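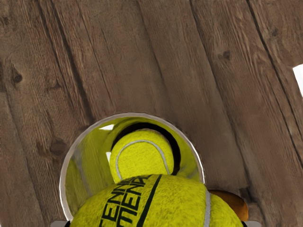
# Ticket 118: Season 3 episodes playing out of order on the Helleo app

**Opened by:** Lucero Muñoz, viewer support
**Show:** *Akoma*
**Status:** Fixed on phones, waiting on TVs

## What viewers report

The finale of *Akoma* plays straight after episode 2. People sit down for a quiet hour of family drama and get a funeral for someone who was alive and making soup ten minutes earlier. One viewer wrote to say she thought it was a bold choice. Most of the others used shorter words.

## Log

**First look.** Played episode 2 on my own phone and let it run on. Got the finale. Now I know who dies, so thanks for that.

**Asked the schedule desk.** They say the broadcast order is right and always was. They sent a screenshot of the broadcast order, which I hadn't asked about.

**Checked the episode list.** The list on the show page is correct. Only autoplay gets it wrong. Autoplay reads its order from the Weso feed, and in that feed the finale carries the number 3. So does the season. Somebody typed the season number into the episode box and went to lunch.

**Fixed the feed.** Changed the finale's number and asked for a refresh. The phone app picked it up at 4 p.m. Episode 2 now leads to episode 3, as the writers presumably hoped.

**TV app.** Still wrong. Honkanen looks after the TV app for us and keeps its own saved copy of the feed. Sent them the corrected one. Got an automatic reply thanking me for my interest in Honkanen.

**Second message to Honkanen.** Got a person this time. They'll clear the saved copy tonight.
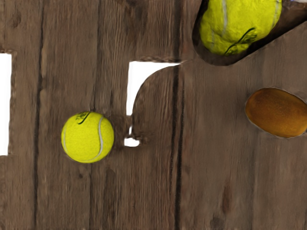 **Do viewers on the TV app need to reinstall it?**

Reinstalling won't help, as the wrong order is saved on Honkanen's side. Tell them to pick episode 3 by hand from the show page and to turn off autoplay until this ticket closes.

## Still open

- Retest the TV app after the Honkanen refresh
- Check the *Akoma* holiday special, which has no episode number at all
- Reply to the viewer who wants the finale "put back the way it was"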